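Grudside sorting automation

From the Hekier Workplace Wiki, a free reference on jobs and machines

Grudside sorting automation is the name usually given to the changeover at Grudside, a returns and small-goods sorting firm in Grondlow, from all-hand sorting to a mix of hand work, robot arms and demonstration work done with hand-held grippers. Began in May with one line. Still going on.

Background

Before the change, sorters stood at long benches and moved mixed household goods into trays by hand. Small stuff mostly – puzzles, tape measures, cosmetic cases, little boxes. Over 100 people on the floor at the busiest point. Fast work, hard on wrists and shoulders. Turnover was high and training was short, two shifts and a badge.

The firm bought its arms from Shakya, a supplier in the same town. The first arms did fine with boxes of one size and poorly with everything else. Soft things, shiny things, things lying on top of other things. Output on the first line dropped to 409 items a shift, well under what the hand benches were doing.

Demonstration work

The answer was to have people show the motions. A worker holds a gripper built like the robot's own fingers, picks up an item, carries it to a tray, lets go. The recordings are then used to train the arms. Much of it is done away from the plant, in ordinary rooms, with a cloth on a table and a tray near the edge.

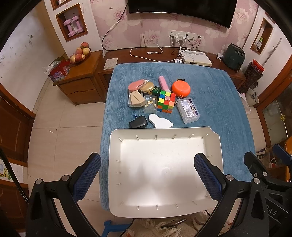

Sorters who moved over to this work describe it as slower and more boring than the bench, but easier on the body. Sessions are short. The same item may be picked up dozens of times from differnt sides. A grip that slips gets marked and kept, as the arms need to learn from those too.

Pay was the main dispute. Demonstrators were first paid per clip, which pushed people to rush and gave bad recordings. Hourly pay came in later, at the old bench rate. Some workers felt it should be higher – they were, after all, teaching the thing that would take the bench.
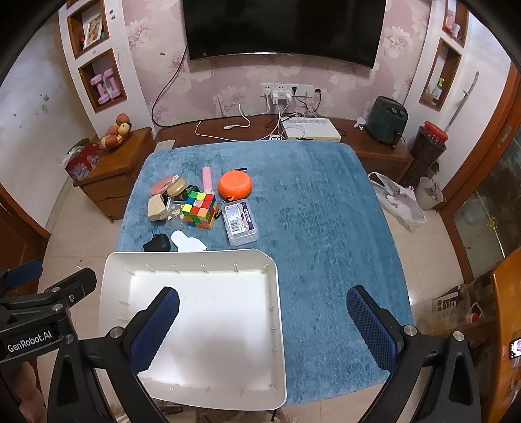 Reading time: 2 minutes

Effects on staff

Mixed. No layoffs were announced, but empty bench jobs were not filled, and the night shift was folded into the evening one. New jobs include demonstrator, line minder (clears jams, resets arms) and clip checker. Line minders get a small raise. Clip checkers work sitting down, at a screen, and complain about their eyes instead of their wrists.

Older sorters were offered demonstrator places first. Their habits turned out useful: turning a case before lifting it, nudging a flat card to the table edge so there is something to grab. Little of this was ever writen down.

Later results

After retraining, the first line reached 1,553 items a shift. Mixed trays still go past a person at the end. Thin cards and clear packaging remain the weak spots, and both are usually sent back to the hand bench.

See also

Bench sorting
Line minder
Piece pay
Shakya arms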